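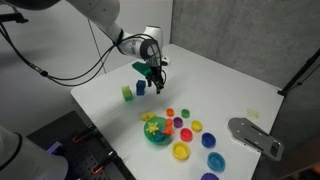

Flarngate sets 30-day check for Sanna arm cell

LEDAU, September 17, 2024 – Flarngate has published its upkeep routine for the Sanna arm cell. Every 30 days, staff check the cable run along the arm, the strap that holds it and the gripper fingers. The check takes 29 minutes.

"Cables need enough slack for the wrist to turn," said service lead Poonam Agarwal. "We look at the strap first."

Training starts in November.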